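Forums > Home & Pantry > Shelves, Closets & Small Spaces > Soda cans: in a box or straight on the shelf?

Soda cans: in a box or straight on the shelf?

pantrymoth
OK, soda people, I need you! We finally put up metal shelving in the back hall (the dark Novangate unit, the one with the nice thick shelves) and I am having way too much fun filling it. Water, snacks, blue packets of this and that, a bowl for odds and ends. It's so good to see everything at once after years of digging in a deep cupboard.

My problem is the soda. We buy mixed because nobody in this house drinks the same thing, and the loose cans were rolling all over the floor. So I grabbed a plain brown box and started laying them down on their sides, end to end in rows. Pepsi along the back, then a green one, then a red and a green up front. I love how it looks from above, like a box of crayons!
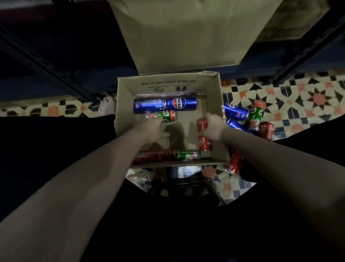

kettle_and_co
Laying them down works great until you want the one on the bottom. I did the same for a whole summer and every single time I wanted a ginger ale I had to lift out half the box. Stand them up! You see every top, you can grab any of them, and they don't shift when you slide the box out.

pantrymoth
But if they're standing, all I see is silver tops and I can't tell which is which. On their sides I get the colors. How do you know what you're picking up?

kettle_and_co
Dot of marker on the top. Or one row per kind, same order always. You learn it in a week.

Brambleline
Sideways forever! I keep mine lying down and only go two layers deep, with a sheet of cardboard between the layers so the top ones don't roll into the gaps. The whole trick is to fill the rows all the way across. If a row is one can short, stuff a dish towel in the end. I've been doing it this way since we moved and I still get a little thrill when a row comes out exactly even.

old_porch_swing
Why the box at all? You have a shelf. Put the cans on the shelf. A box hides everything, and then you forget what you bought and come home with more. I had 100 cans of seltzer at one point because they were all tucked away in boxes and I kept thinking we were out.

Brambleline
@old_porch_swing 100 cans of seltzer sounds like a dream to me, sorry.

old_porch_swing
It was December and the garage was freezing. It was not a dream. Half of them bulged and two split. Anyone keeping soda in an unheated space, bring it in before the cold comes.

tinlid
Good point about the cold, and it goes the other way too. Keep it off the floor next to a heater or a sunny window. My boxes say to store in a cool dry place and I go by that for the cans as well.

One question for pantrymoth, how deep are your shelves? With a deep one I'd go with old_porch_swing and stand the tall skinny cans right up at the front edge, where you can reach them with the door half open. With a shallow one I'd keep the box.

pantrymoth
Pretty deep! Deep enough that the back is kind of a lost country. I have a second, smaller shelf on order (Idwood, real wood, I'm so excited) for the jars, so this one can be mostly drinks and snacks.

I took the advice and did a bit of both. The tall red cans went on the upper shelf standing side by side, and the tube-shaped packages are going next to them, though those tip over if you so much as breathe on them. Big cardboard down below. The water stays in its plastic wrap off to the right, and the bowl is under it. Small things go in the bowl, that's the rule!

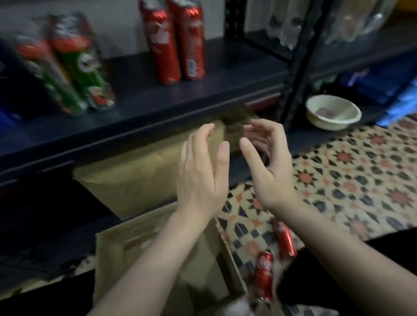
kettle_and_co
For tubes that tip, a cheap bookend. Push them up against the upright or a wall and put the bookend on the open side. I have two from the Cù store near me and they've held up chip tubes, foil rolls and a very long box of spaghetti.

Brambleline
Or lay the tubes down too. I'm only saying.

tinlid
I'd move the water lower if you can. A full case is heavy and it's nicer to lift from knee height than from over your chest. Check what the shelf is rated for as well. Mine says 300 pounds, but that's with the weight spread out evenly, and I had everything on one side like a fool. It leaned. You could see daylight behind it.

pantrymoth
Oh, that's a good one, I hadn't thought about sides at all. I'll look at the sheet that came with it tonight. And Brambleline, I did keep one full row sideways in the box just for looks. All the colors!

old_porch_swing
I still say no box. But I'm glad it makes you happy.

125 likes · 14 replies · Share this thread

Reader comments

marigold_jam
Read the whole thing with my coffee at 6 a.m. and then went and redid my soda shelf before anyone was up. Team standing up, with marker dots. So much fun!

halfbushel
Has anyone tried the Nurov can racks, where they roll down to the front as you take one? I got one for soup and love it, but soda cans seem to jam in mine around the bend. Could be the skinny ones.

Brambleline
@halfbushel The skinny ones jam in everything. Regular cans should be fine if you feed them in straight, so try a few of those first.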